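Up at half past five to check the press before the day got warm. The Dosico block came in yesterday, later than I wanted, and I left the last two bins under the tarp overnight. Fruit still sound this morning. I ran the numbers again on the kitchen table: 24.1 Brix on the first sample, a little higher on the second, pH 3.51. I could have waited for more flavor in the seeds but the birds had found the end rows and I was losing a bit every day.

March has been dry. The old hands down the road say it's a good year for reds, and they say that most years. Berries are small and the skins are thick, so color won't be a problem. I'm more worried about tannin. Last time we had berries this size I pushed the extraction too hard and the wine took four years to come around. This time I'll do two punch-downs a day for the first week, then one, and taste every evening before I decide on anything else.

Sorted until ten. Mostly raisined berries and leaves, one patch of rot from the low corner where the drip line leaked in January. Threw all of that out. The destemmer jammed once on a wad of stems and I had to take the cage off to clear it. Must remember to order a spare belt, this one has started to fray on the inside edge.

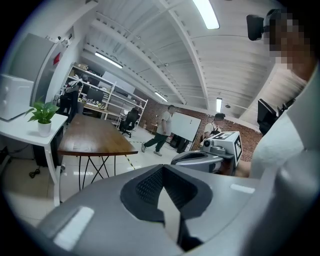
Filled the small open tank and kept 36 gallons of juice aside for a rosé. I haven't made one in a while and don't know if I'll bother to bottle it under our own label. It may just go to the table. Color was already deeper than I like after a few hours on skins, so I pulled it early.

Tasted through the barrels after lunch. The Sutherland lot from last year is the best thing in the shed. Dark plum, some black pepper, and the oak has finally stepped back. Barrel seven is the odd one out, flat in the middle and a bit short. I'll rack it and give it another month. The Iro hill barrels are still closed up and I couldn't get much from them except acid. Topped everything and wrote the levels on the heads in chalk.

Opened a bottle of the Pluslow with dinner to see where it is. Picked at 93 degrees in the shade that year, which I have never forgotten, and you can taste some of it - a cooked edge on the fruit that was hidden when it was young. It's drinkable and it won't get better. There are 51 bottles left and I think we should just drink them, or sell them cheap at the door over winter.

Last look at the tank at nine. Must was at 84, warmer than I want this early. Put the cooling plate in and set the alarm for two. Need to clean the hoses tomorrow and call about the barrels.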